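The Darmont Print

The Darmont Film Archive occupies the former customs building on the east side of the harbor. It holds 3000 titles, of which 330 are features. The remainder are newsreels, industrial shorts, and advertisements for soap. Chantelle Sithole had been its Keeper of Features for six years when the Board instructed her, in a memorandum of one paragraph, to establish which ending of Skorurix was the correct one.

Skorurix is a political thriller. It concerns a strike at a dockyard, a minister who wishes the strike to end, and a junior clerk named Magyar who carries messages between the two parties and opens them on the way. The film was shot in 40 days, in winter, with a crew that had been promised payment at the halfway point and received it in part. It opened in February at a single theater and closed within the month. The director gave no interviews. The producing company, Plistness Pictures, was dissolved before the second run could be arranged, and its papers were divided among creditors who had no use for them.

Two prints survived. In the first, known as the theater print, the clerk Magyar delivers the final letter to the minister and walks out through the ministry doors into the crowd. In the second, known as the Darmont print, he stands at the top of the ministry steps, tears the letter in half, and the film ends before the crowd is seen to respond. Both prints bear the same title card. Both are the same length to the second, a matter which had been noted in the catalog by an earlier Keeper and underlined.

The memorandum explained that a restoration was to be funded and that the funding body would pay for one film. It requested a determination by the close of the quarter.

Sithole began, as procedure required, with the physical evidence. She examined the splices in the final reel of each print and found them to be of the same type. She examined the edge markings and found that the stock had come from one batch. She wrote these findings on the proper form and submitted them in duplicate. The form had a box for conclusions, and she left it blank.

She then viewed the theater print in the small projection room on the ground floor, with the door closed, and on the following morning she viewed the Darmont print under the same conditions. She was careful to sit in the same chair. She observed that in the theater print she had trusted Magyar from the second reel onward, and that in the Darmont print she had not trusted him at all, although the first 11 reels were identical. She considered whether this observation could be entered on the form. There was no place for it.

The correspondence file was of more help. It contained a letter from the film's editor to the company, dated only with the word "evening," asking which ending was to be sent to the laboratory. It contained the company's reply, which stated that the question had been referred to the director. It contained nothing from the director. Behind these was a receipt from the laboratory for two negatives, both marked final and both paid for in full. It was the only bill connected with the production that had been paid in full, and Sithole read it several times.

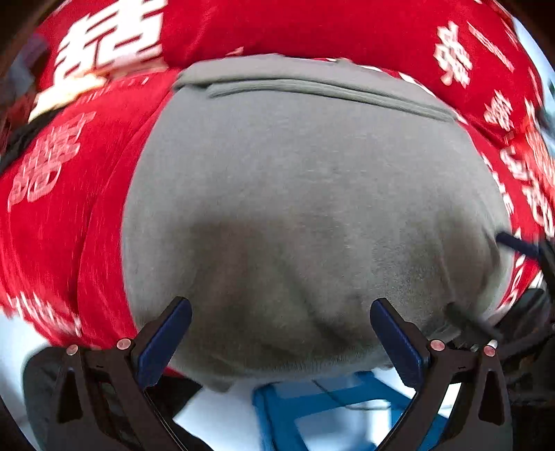
The editor's daughter, reached by telephone late in the afternoon, was of the opinion that the Archive had been asking the wrong person for years. Her father had never spoken of two endings. He had spoken of two audiences. The strike in the film had been taken from a real one, and on the night of the premiere the men who had lived through it were to be given the front rows, while the officials who had broken it were to sit in the balcony. It had been the director's wish to run both reels that night, one for each, and it was only when the theater manager explained that there was one screen that the plan was given up.

Sithole asked which reel had been meant for which audience.

The daughter said she had put the same question to her father, and that he had told her it ought to be obvious. She had thought about it for a long time and had found it obvious in both directions. A man who has lost a strike might wish to see the letter torn up. He might also wish to see it delivered, and to know that someone had walked all that way and gone through with it. As for the balcony, she could not say what would have troubled them more. She asked whether the Archive would be sending her anything in writing. Sithole said that it would.

She wrote up the conversation that evening. The building was quiet by then and the heating had gone off at six, as it did throughout the winter under the standing arrangement with the city. She typed the daughter's statement in full and read it over twice for accuracy. She then took out the form and filled in the box for conclusions.

Her determination ran to four sentences. It stated that the theater print was correct. It stated that the Darmont print was correct. It stated that the two had been made for simultaneous exhibition and that neither could be restored as a complete work in the absence of the other. It recommended that the funding body be so advised.

The Board met in closed session. Its minutes record that the Keeper's report was received with thanks, that a discussion followed, and that the Chair asked whether the Keeper might be invited to reconsider. The Keeper was invited. The Keeper replied in writing that she had reconsidered and that her determination was unchanged. A member observed that the funding body would not pay for two films. Another member asked whether, strictly speaking, they were being asked to. The minutes do not record an answer.

In the end the money was found for 12 reels and a supplementary reel, the latter being described in the budget as an appendix. The work took the laboratory most of a year. When the cans came back they were stored together on one shelf, with one catalog number, and the underlined note of the earlier Keeper was copied onto the new card.

The restored film was shown once at the Archive, to the staff and a small number of guests. The customs building has a long hall on its upper floor where cargo was once inspected, and at Sithole's request a screen had been hung at each end, with the chairs set down the middle in two blocks, back to back. The guests were not assigned to either side. They came in from the stairs, looked at one screen and then the other, and were asked by the usher to sit wherever they liked.

For 11 reels the two halves of the room watched the same picture. There was some coughing, and a chair was moved. When the last reel began, Sithole was standing against the wall at the midpoint, where she could see both screens by turning her head. On her left, Magyar came down the ministry corridor with the letter in his coat. On her right, he was already on the steps.

A few people on each side had begun to look over their shoulders. The editor's daughter, who had taken an aisle seat near the front on the left, got up with her coat over her arm, crossed the hall in the dark, and sat down on the other side.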